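Rerncombe council to vote on former laundry land

02/12/2021

The town council of Rerncombe will vote this evening on the purchase of the former Lemaire laundry land on Irnby Road. The property is 4 acres and has stood without a tenant since May. Under the draft agreement, the town would pay for the soil testing, and the seller, Mondness Holdings, would pay for removal of the old fuel tanks.

Several residents have asked in writing why the testing is not also paid by the seller. The council's office answered that the price was lowered for this purpose, but the amount was not given in the public papers. A petition against the purchase has 1,317 signatures. 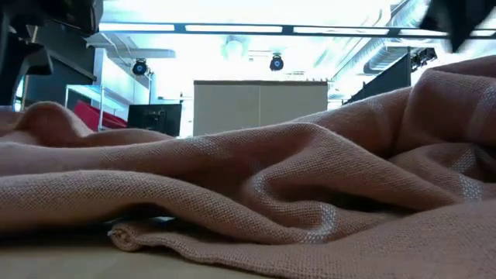
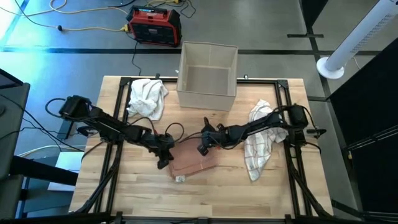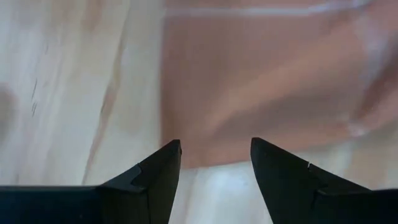
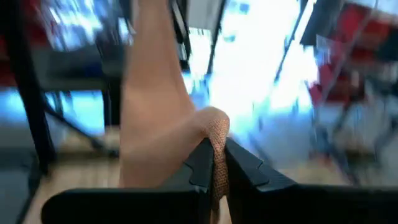 When could the land be opened to the public?

The agreement gives the seller 90 days to take out the tanks, and the soil testing can begin only after that. The town does not expect to open any part of the land before next fall.

If the vote passes, the plan is for a small park on the side near the river and a parking lot with 70 spaces along Irnby Road. Residents who wish to speak must sign the list at the door before the meeting begins. Written comments are also accepted at the town clerk's office until noon.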